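Updated 8/4/22 with the stuff I learned doing the back hallway.

# How I pick a gray paint (after getting it wrong a lot)

I have painted the same spare room in Dikville three times, and all three times the can said gray. The first one dried baby blue. The second looked like wet cement, and the third I loved in the store and then couldn't stand by February, when the sun barely gets over the neighbor's roof. So this is how I do it now. It's slow but it's cheap!

## 1. Get the big samples

Those little paper chips are fine for narrowing things down, but don't buy a gallon off one. I get the sample pots from Ledow, and I brush them onto poster board, two coats, all the way to the edges. Write the color name on the back before you do anything else. I once had 8 boards leaned up in the kitchen and no idea which was which.

## 2. Find the color hiding in it

Almost every gray leans toward something: blue, green, purple, brown. On its own you can't tell. Put a sheet of plain white printer paper right next to the board and look again, then put two grays side by side. The lean jumps out at you. Lavender is the sneaky one, and I've gone back and forth on it for years (I like it now, as long as there's something dark near it to settle it down).
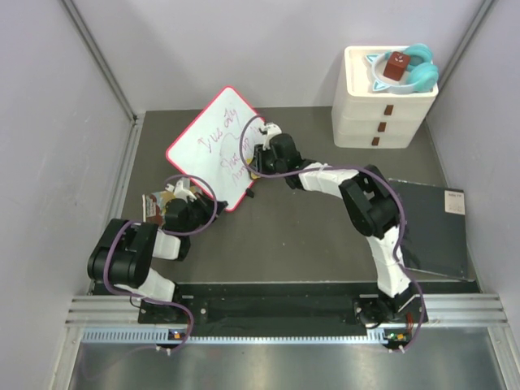
*Pale lavender-gray wall, dark charcoal-gray work surface.*

If the room has a dark floor or a dark counter you're keeping, hold your board right down against it. Same with the trim. My trim is a creamy white left over from the previous owners and it makes any purple gray look a lot more purple, so I had to rule out half my favorites.

## 3. Move the boards around all day

Tape one to the wall by the window and another in the darkest corner. Look at breakfast, look at lunch, look again at night with the lamps on. I leave mine up for 2 full days. Change your light bulbs first if you're planning to change them at all, or you'll be doing this twice. Ask me how I know.

Try a board on each wall too, including the one with the window in it. The walls won't match each other even with one color on all of them, and that's okay.

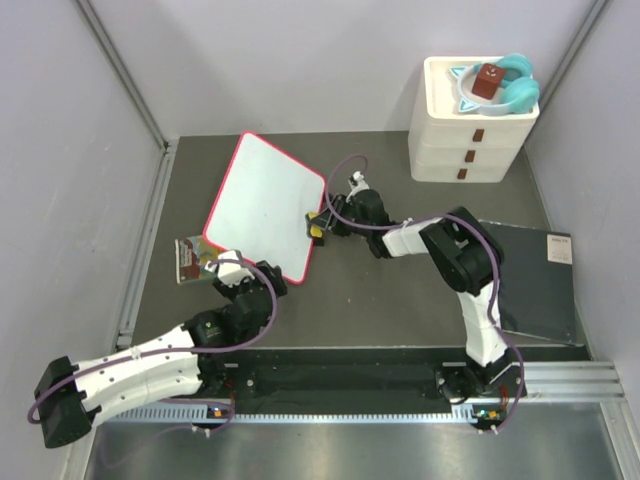
*Pale gray on three sides, with metal corner posts and a brushed metal tray in front.*

## 4. Think about the shiny things

Faucets, shelf brackets, door handles, the side of the fridge. Metal bounces light back at the paint and it can make a soft gray look kind of chilly. If you've got a lot of it, try one step warmer on the strip than you think you want. I did that in the laundry room and I'm still happy with it.

## 5. Buy it and get going

For a bedroom I use eggshell. For a workroom or a hallway I go with satin, and yes, it shows the roller marks more, so keep a wet edge and don't wander off for coffee in the middle of a wall. Let the first coat dry overnight before you decide you hate it. Wet paint lies!

Save a little in a jar with the date and the room on the lid. My jar from the Brombridge apartment came in handy for touching up a bookcase, of all things.

Next up is the ceiling, and I'm leaning toward plain flat white.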